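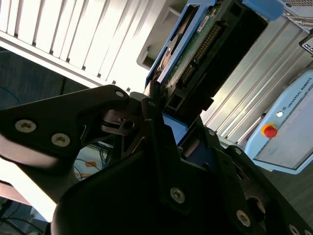 Blue Drive Carriers, Tool-Free, for 3.5 in. Hard Disks
Jullitz spare parts and storage. Page updated 28/09/2021

Carriers for the Asness tower line, sold singly or in a box of 20. Plastic frame, snap fit, no screws, no tools. The frame goes around the edges of the drive and leaves the underside open, so the green circuit board and the gold pins stay in plain view and you can check the connector before the thing goes in. Blue only. We get asked for gray every month, Asness stopped making the gray in February and what we had is gone.

In stock now: 700 pcs
Ships: same day if ordered before noon
Minimum order: one

What you get
Carrier, blue. Foam-lined bag. Printed fitting sheet, one page, both sides. Drive NOT included, please read this line before ordering.

Fits
Asness tower 2 and tower 3, all bays
Beyene rack shelf, lower bays only
Lonimeo desktop, with the adapter (separate item, see bottom of page)

Does not fit
Any 2.5 in. drive. Laptop drives. Solid state drives without a size adapter, and we dont stock that adapter.

Fitting
Power off, cable out of the wall. Side panel off. Spread the carrier a little with both thumbs, one side first, then the other. Pegs go in the screw holes on the sides of the drive. You'll hear a click for each one. Connector end faces the open end of the carrier. Slide in till it stops, dont force it. If it stops early pull it out and look at the bay for a loose cable.

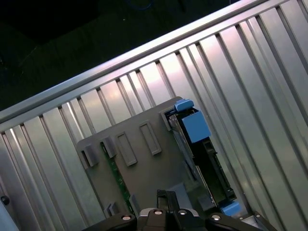 Check the bay before you order more than a few. Older cases have been opened a lot and the clips get tired. A bent clip will hold a carrier crooked and then the plugs wont line up. Bay brackets and clips are sold seperately, gray, same delivery. Tell us the case model when you order those, the clip spacing changed between tower 2 and tower 3 and the parts look nearly the same on a photo.

Dust: blow out the bay first. Canned air is fine. No oil or grease on the pegs, ever.

Used carriers
We also take back used ones from repair shops, clean them, test the snap and sell them at half price. Scratches likely. Color may be a bit lighter on parts that sat in the sun. Same fit, same 50 day return. Stock on used goes up and down, call or write first for anything over a box.

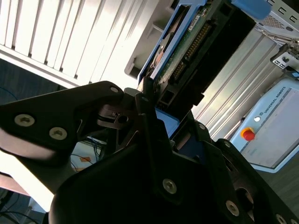
Drive in blue carrier, circuit board side.

Labels
Leave the drive's own label alone. For your own numbering use the front edge of the carrier, small stickers hold fine. Marker pen wipes off with alcohol, mostly.

Questions we get
Hot swap? Depends on your machine, the carrier doesn't care.
Noise? The pegs have a soft sleeve, helps some with hum. Replacement sleeves in bags of 50.
Can I reuse it? Yes. Go easy on the corners when spreading it, thats where they crack.

Bulk
Boxes of 20, mixed new and used not possible in the same box. Over 3000 pcs ask for a quote, delivery time is longer on those.

Returns
50 days, unbroken pegs, bag not needed. Write the order number on the outside of the parcel pls.

See also: Lonimeo desktop adapter. Beyene shelf rails. Asness side panels, left and right. Bay brackets, gray.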